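Kiltotance Hanging Jewelry Roll
Set-Up Guide, Section 3: Sorting and Loading Your Bracelets and Rings

If you've made it this far, your roll is hung up, the hook is tight and you've stopped finding bits of tissue paper in the pockets. Good! Now comes the part I like best, which is getting the jewelry in. I wrote this section after loading my own roll more times than I'd like to admit, and I've put the steps in the order that works for me.

Set aside a quiet stretch for this. I did mine on a Sunday with the radio going. You can rush the necklaces (Section 4) if you must, but bracelets reward a bit of patience, especially the stretchy beaded kind.

Before you start

You'll need the roll itself, the soft cloth from the box, the small zip bags, and the card labels. The box comes with 11 labels. If you bought the Lestton travel size, you get the same labels but the loops are shorter, so read the note after step 8 before you fill anything.

You'll also want a flat, soft place to spread out. I use the bed. A bare table is fine for looking at things, but beads roll, and if a string gives way on a hard floor you'll be finding them behind the dresser until next April. A bedspread catches them.

Caution: Pull the cover tight and smooth before you put anything down. Small rings love a fold in the fabric, and so do earring backs.

Part A: Laying everything out

1. Empty whatever you've been keeping your bracelets in. Tip it slowly and close to the bed. If a knot of things comes out in one lump, leave it as a lump for now.

2. Untangle by lifting, never by tugging. Hold the lump up with one hand and let the loose pieces drop away by themselves. Most of mine come apart like that – it's only the ones with charms that hang on.

3. Lay each bracelet down in its own circle. It doesn't need to be a perfect circle and they can touch. You just want to be able to see the whole strand.

4. Put rigid pieces down last. A stone or jade bangle is heavier than it looks when it lands on glass beads, so set it down gently instead of dropping it on the pile. (I say this as somebody who drops things.)

5. Check each strand for wear. Run it through your fingers a little at a time and feel for spots where the elastic shows between the beads. If you can see a fuzzy bit, that bracelet goes to one side for restringing and doesn't go in the roll.

Note: Don't stretch a bracelet to test it. If the elastic is tired, you'll find out the hard way.

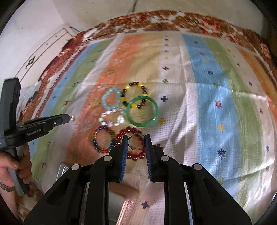

Part B: Sorting into groups

My first try at this was by color, and it looked gorgeous for a week. Then I kept putting things back wherever there was room and it all went to pieces. Sorting by how a thing behaves has lasted much better for me, so that's what the loops and pockets are set up for.

6. Make a group of plain beaded bracelets. These are the ones that are beads all the way around, with nothing dangling. One color, two colors, all the colors, it doesn't matter. They go on the padded loops.

7. Make a group of anything with a charm. Stars, hearts, little shells, whatever you have. Charms catch on other strands, so these get the flat pockets on the left side of the roll, one to a pocket.

8. Make a group of solid bangles. Anything that won't bend goes here. The deep pocket along the bottom is meant for these, and the weight down there helps the roll hang straight.

Note for the Lestton travel size: Your bottom pocket is shallower, and a big bangle will poke out of the top. Wrap it in the soft cloth and slide it in sideways. You'll lose the space next to it, but it won't slip out when you pick up the roll.

9. Put rings in the ring strip as soon as you spot them. Please don't make a ring pile "for later." I've done it, and later I was on my knees with a flashlight. If a ring has ended up on top of a bracelet, pick it up before you move the bracelet.

10. Turn open cuff rings so the gap faces the back of the strip. The strip is a soft tube and it sits inside the band, so if the gap faces front, the ring can work its way off when the roll swings. Don't squeeze the band to tighten it around the tube. Metal gets tired when you bend it back and forth, and the strip is springy enough on its own.

Caution: Keep metal rings out of the pockets where you've put pearly or coated beads. The edges of a cuff can scuff the finish, and there's no polishing that back.

Part C: Loading the roll

11. Start with the bottom pocket and work up. Bangles first. Slide them in on their edges, with a fold of cloth between any two so they don't knock together.

12. Undo the first padded loop and thread your plain beaded bracelets on. Three to a loop is my limit. You can get more on there, and I did, but then the middle ones get squashed and you have to take everything off to reach the one you want.

13. Put the ones you wear most nearest the snap. Sounds obvious, I know. I still had my favorite at the far end of the loop for months.

14. Close the snap and give the loop a small pull. You should feel it hold. If it pops open, a bead is probably sitting under the snap, so slide the strand along and try again.

15. Fill the charm pockets. Lower the bracelet in with the charm going first, so that it rests at the bottom of the pocket and the strand folds down on top of it. When you take it out, pull from the strand – the charm follows along nicely.

16. Write your labels. Pencil is best because you'll change your mind. I started with very serious ones ("Beaded, Cool Tones") and now mine say things like "beach" and "office" and "too tight but pretty."

Note: The label windows are on the outside of each pocket and the cards go in from the side. If a card sticks, bend one corner a little and push from there.

Part D: First hang and check

17. Hang the roll back on its hook and let it settle. It will twist a bit at first. Hold the bottom edge until it stops.

18. Look at how it hangs. If one side droops, you've got too much weight over there, and moving a single bangle across usually fixes it.

19. Open and close each loop once with the roll hanging. It's a bit different from doing it flat on the bed, and it's worth getting the feel of it while you're wide awake instead of at seven in the morning with one shoe on.

20. Shake out the bedspread over a light-colored sheet before you put it back. You'd be amazed what turns up! I got back an earring I'd given up on.

Looking after it

The padded loops can be wiped with a damp cloth, but take the bracelets off first and let the loops dry all the way. Damp padding is bad for elastic and worse for silver. The pockets are happy with a dry brush. The whole roll shouldn't go in the washing machine, even on the gentle setting, even in a bag.

For silver pieces you don't wear often, pop them in one of the small zip bags, press the air out and put the bag in a pocket. I like the Chraibi anti-tarnish squares for this and cut each one in half so the pack lasts. Lay the square next to the piece, not wrapped around it.

If something isn't right

The snap won't hold even with nothing under it. Check that the two halves haven't been bent out of line. Press them flat between your finger and thumb. If it still won't close, you can order a replacement loop, and the old one slides off the back rail (see Section 2 for how the rail works).

Beads leave a mark on the loop. Some dyed beads do this, the deep reds especially in my collection. Wipe the bracelet down with a barely damp cloth, let it dry, and keep it on a loop by itself for a while.

The bangle pocket has stretched. You've got more bangles than it's meant for, and I'm in no position to judge. The Clavgate add-on pouch clips to the two rings at the bottom of the roll and takes the extras.

Bracelets keep sliding to one end. Your hook is tilted. Go back to Section 2, loosen the hook, straighten it and tighten it again with the roll empty.

Necklaces and chains are next, in Section 4. Leave the bed clear, you'll need the space.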